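Student project report, Workplace and Technology module
Group members: Kevser Türkmen, Dexter Blackwood

3. What we found at Flostden

Flostden is a small packing company in Mesdale. It fills and sorts jars for shops that sell bath salts and craft materials. In August the company put two robot arms at the sorting tables, where before people did all of this work by hand. We visited the company four times and spoke with the workers during their breaks.

The first thing we noticed is that the job did not disappear, but it became divided. Earlier one person took a jar, checked the lid, looked at the tape and put the jar in the right box. Now the arm moves the jar and the person looks after the arm. Imani Wojcik has worked at the tables for a long time. She told us that her wrists hurt less in the evening, but that she is more tired in her head. "Before, I could think about my dinner," she said. "Now I must watch."

The supervisor, Verna Zamora, gave us the numbers of one week. The arms handled 4000 jars and stopped 421 times. Most of the stops were short, and a worker solved them by turning the jar a little or pressing the button again. We had expected that stops would be counted as a problem of the machine. In the weekly sheet they are written under the name of the worker on the shift, and three people told us they find this unfair.

3.1 Handling of taped jars

Jars with red tape go to a separate box. The workers say these are the ones they watch most closely, as a loose end of tape can touch the finger pad when the gripper closes.
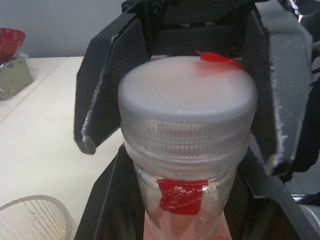 Another change is about talking. At the old tables people sat opposite each other. Now each worker stands beside an arm, and the distance is bigger. Some 50 minutes of every shift are used for cleaning the pads and filling in the sheet, and this is done alone.

We asked if the workers had been part of the planning. They got one training morning, after the arms were already installed. Imani would have liked to choose the height of the table herself.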